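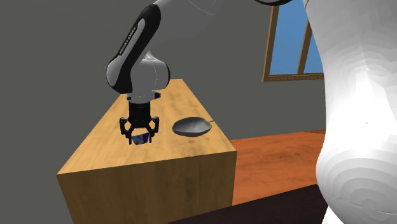
How to reach the Dranbridge hut on foot from Brallel

The walk from Brallel up to the Dranbridge hut is the easiest way to spend a night above the valley without a car. Most guests who stay with us in the village do it as an overnight trip and leave their large bags in our luggage room.

Before you go

Book your bunk first. The hut has 19 beds, and in summer they fill early. Call or write to Rosaura Salazar, who runs the hut, and tell her how many people are coming and whether you want dinner. She does not take cards, so bring cash.

Pack a sleeping bag liner, a rain jacket, a warm layer and a headlamp. Blankets and pillows are provided. You can fill water bottles at the trough beside the church in Brallel and again at the hut.

The route

1. Start at the bus stop in Brallel and walk uphill past the church. After the last house the pavement ends and a gravel farm road begins.

2. Stay on the farm road for 10 minutes, until you come to a wooden gate. Close it behind you. Cows graze on both sides from here up.

3. At the fork, take the left branch, marked with a yellow sign for Lūse. The right branch goes to a private barn and stops there.

4. Cross the stream at Lūse by the footbridge. In wet weather the old stepping stones are under water, so use the bridge even if it looks like a detour.

5. Follow the red and white paint marks through the larch woods. The path climbs in long switchbacks and gains most of its height here.

6. When you leave the trees you will see the hut on the shoulder ahead, at 1,404 meters. Keep to the path across the meadow.

Allow three hours going up and two coming down. Brallel is at 900 meters, so it is a steady climb but not a hard one. Children used to walking manage it well.

Arriving and leaving

Bunks are ready from three in the afternoon. Boots stay in the entry room, and there are slippers on the shelf. Dinner is served at half past six.

The last bus down the valley leaves Brallel at 5:40 p.m. The path is closed in winter and opens again once the snow is off the upper meadow.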